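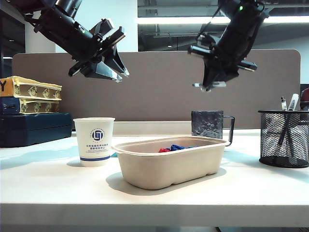

Evumlow Port Authority: Applications Open for Trainee Deck Officers

Search this blog
Enter keyword
Go

The Evumlow Port Authority has opened applications for its next intake of trainee deck officers. Candidates who meet the conditions set out in this post may apply through the Authority's recruitment page until the end of May. Applications sent by mail or delivered to the harbor office will not be accepted.

I have followed the Authority's intakes on this blog for several years, and the notice is largely the same as the last one. The changes concern the age limit and the written examination, and both are explained in the sections that follow.

Posts and Location

Successful candidates will be assigned to the main harbor at Evumlow or to the smaller station at Pritcombe. Preferences may be stated on the form, but the Authority reserves the right to place trainees where they are needed. Trainees placed at Pritcombe receive a lodging allowance for the length of the course.

Eligibility

Applicants must have completed secondary school with passing marks in mathematics and physics. The minimum age remains eighteen. The upper limit has been raised by 2 years and now stands at twenty-six. Applicants who already hold a small craft certificate are granted a further extension, provided that the certificate is still valid on the day the form is submitted.

Normal color vision is required. Applicants who wear glasses may apply, subject to the medical examination.

Selection Procedure

Selection begins with a written paper lasting 90 minutes. It covers arithmetic, basic physics, reading comprehension and general knowledge. The essay section has been removed, and the time allowed has been shortened to match. Calculators are not permitted.

Candidates who pass the paper will be called for a swimming test and an interview, normally held at the Dogbe training center on the same day. The medical examination is the last stage. In the previous intake the Authority received over 700 applications, so candidates are advised to prepare for the written paper well before the call letters go out.

How to Apply

Forms are submitted through the Zustis portal. Applicants who registered for an earlier intake must create a new account — old login details have been deleted. A recent photograph, a scanned signature and a copy of the school certificate must be uploaded before the form can be sent. The name on the form must match the name on the certificate exactly. Corrections are not possible after submission, and last year a number of readers wrote to me about this when it was already too late to help them.

The application fee is paid online and is not refunded. Applicants should print the confirmation page and bring it to the written paper with an identity card.

Training Period

The course lasts 6 months and is followed by supervised duty on harbor vessels. A stipend is paid from the first month. Trainees who leave before completing the course may be asked to repay part of it, and the exact terms are given in the agreement that each trainee signs on arrival.

Call letters will be posted to candidates' Zustis accounts. I will add the syllabus for the written paper to this page once the Authority releases it.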